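Statusia (robot arm)

Statusia is a home-built tabletop robot arm designed by the hobbyist Burgi Bühler and put together at Parsa, a shared workshop in the town of Olach. It is a small machine with one arm, a two-finger gripper and a camera fixed near the gripper, and it was made for reaching into and around household furniture. It is well liked among amateur builders for how much it manages with ordinary parts, and its plans are free to copy.

Background

Bühler began the project after building two simpler arms at home, neither of which could lift much more than an empty cup. The first of them, Gresuvano, had a wooden base and string-driven joints, and it still stands on a shelf at Parsa. Statusia kept its shoulder layout - a wide turntable with the heaviest motor sitting low down - but replaced the string with toothed belts. The first full version was shown to other members of the workshop on January 22, 2019, when it opened and closed a cupboard door to loud applause.

Design

The arm has six joints. The three nearest the base use geared stepper motors, while the wrist is driven by hobby servos, which are lighter and much easier to replace. Most of the brackets were printed at the workshop, and the complete arm uses 22 printed parts. It weighs almost 8 kilograms with its base plate. A full build calls for 100 small screws, all of the same size, a delightfully sensible choice that saves hours of hunting through drawers.

The gripper fingers are black and blocky, narrowing to a small rounded tip. Bühler tried several shapes before settling on this one, as wider tips tended to catch on cupboard edges. The fingers can be swapped by undoing a single screw, and members have drawn up their own versions with hooks, pads and even a paintbrush holder.

Camera

The camera sits close to the gripper and moves with it, so it gets a wonderfully direct look at whatever the arm is approaching. Its focus is fixed, and anything very near the lens comes out soft. Strong light at one side can also wash out part of the picture, while deep recesses stay almost black.

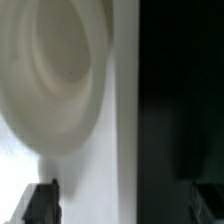
View from the arm's camera, with a gripper finger at lower left and a white round object close to the lens.

Control software

The program that runs the arm was written by Bühler in Python and is only 1,452 lines long, comments included. It can be driven from a game controller or made to repeat a recorded movement. The recording mode is the real joy of the thing: the user guides the arm through a task once, saves it, and plays it back at any speed the motors will allow.

Later versions

A second arm was started at Parsa with a longer forearm and quieter motors. Its wrist can be fitted to the original base without changes, and the drawings for both are kept together in the workshop's shared folder.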